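From: Lowri Parri
To: Protcombe robotics club list
Date: Mar 11, 2026
Subject: Re: sorting task, are we ready for Plondport?

Iestyn Edwards wrote:
> Good news from the lab. The Womby policy is up to 1209 practice
> runs and the success number looks great. I'd like to freeze it this
> week and spend the time we have left on the poster. Any objections?

Yes, a few. Sorry.

I went through the log last night and I don't trust the number. More than 300 of those runs use one part, dropped in one spot, with the tray where it always goes. Of course it does well on those. If I practiced the same free throw that often I'd look great too, and I can't play basketball.

The rules say mixed parts, judge's choice of layout. We have 16 runs that look anything like that, and the log has no result written down for most of them. Who was supposed to fill those in? I'm not picking a fight, I just want to know if they failed or if someone went home.

I also don't buy the "it generalizes" line on the poster draft. Generalizes to what? Please take it out until we have a test that could prove us wrong.

What I'd like before we freeze anything:

1. Fill in the missing results, or throw those runs out. No guessing from memory.

2. Move the tray between runs. Left side, right side, close in, far back. If the arm goes to where the tray used to be, we learn something.

3. Start from a layout like the one below, with the breaker, the push button and the other electrical parts over on the left and the green tray empty. Run it from there and write down every miss — even the dumb ones.
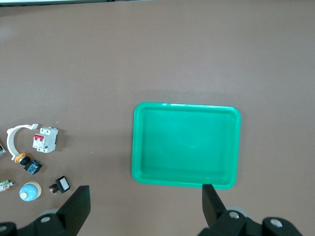

4. Have someone from the Price team set out the parts. They don't know which spots we like.

If it still looks good after that, I'll help with the poster and keep quiet. My guess is it won't, but I said that in November about the old gripper code and I was half wrong.

Lowri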